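The Robot That Squeezed Too Hard

If you have ever picked up a paper cup of juice and watched your fingers go straight through the side, you already know most of what this page is about. The rest is about a robot that did the same thing and had much less excuse.

The robot was an arm, the kind with joints like a shoulder, an elbow and a wrist, and two fingers at the end. It worked in a small lab called Plinik, and its job was to tidy a table. Robots are bad at tidying tables. So are you, probably, but at least you know what a tomato is.

What went wrong

One morning in September the arm was told to pick up a can of soda. It reached down, closed its fingers and squeezed. Then it kept squeezing. The can folded in the middle, the top popped, and the arm calmly lifted what was left and put it in the right place. On the screen it reported: TASK COMPLETE.

The people in the lab, who were wearing quite a lot of soda, did not agree.

Why it happened

Your hand is full of tiny sensors under the skin. When you pick something up, they tell your brain how hard you are pressing and whether the thing is slipping. You fix your grip without thinking, even while you are talking about something else.

A robot hand only knows what it has been told to check. This one had a program named Itov, and Itov had a number in it that said how hard to squeeze. The number was set by a person, for a job the day before, when the arm was moving heavy metal blocks. You can squeeze a metal block as hard as you like and it will not complain. Then the blocks were put away, the can was put out, and the number stayed exactly where it was.

So the robot did not break. Every motor worked and every joint went where it should. It followed its instructions perfectly, and the instructions were wrong. Engineers call this a setup error. You might call it leaving the shower on cold for the next person.

Why a soda can is a big deal

A squashed can is funny, mostly. A squashed finger is not. An arm that can crush a can without noticing can hurt a hand without noticing, and it will not feel bad about it afterward, as it does not feel anything. That is why the lab treated the mess as a safety problem and wrote a report about it. The report was longer than this page and had fewer jokes.

What they changed

First, they gave every object its own squeeze number. They wanted to test these numbers without buying a truckload of soda, so they did it in a simulation, a pretend world inside a computer. They called theirs Pistix. Things fall down and bump into each other in there, a bit like in a video game, and nobody has to mop. 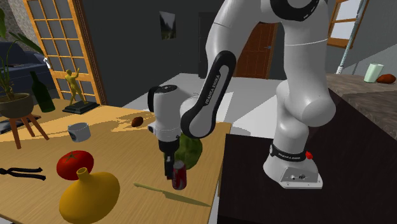 The arm had 500 tries at picking up a pretend can. In 90 of them it squeezed too hard, and each time the computer wrote down what happened and set everything back to the start. Try doing that with a carpet.

Next came a limit. If the real fingers push harder than they are supposed to, the arm must stop and wait for a person. It now stops rather often. Once it stopped for a sponge. The lab decided that a robot that worries about sponges is better than one that worries about nothing.

The last change was a piece of paper. It is a checklist, and it asks: What is the robot picking up today? Somebody has to write the answer before the arm is switched on. It is the cheapest part of the whole repair, and the people in the lab grumble about it the most.

Words to know

Gripper: the robot's hand. Many have only two fingers, so no thumb wars.

Sensor: a part that measures something, such as heat, light or pushing.

Simulation: a pretend version of the real world, run on a computer.

Emergency stop: a button that makes a machine stop right away. If you ever visit a robot lab, ask where it is, and then please do not press it to see if it works.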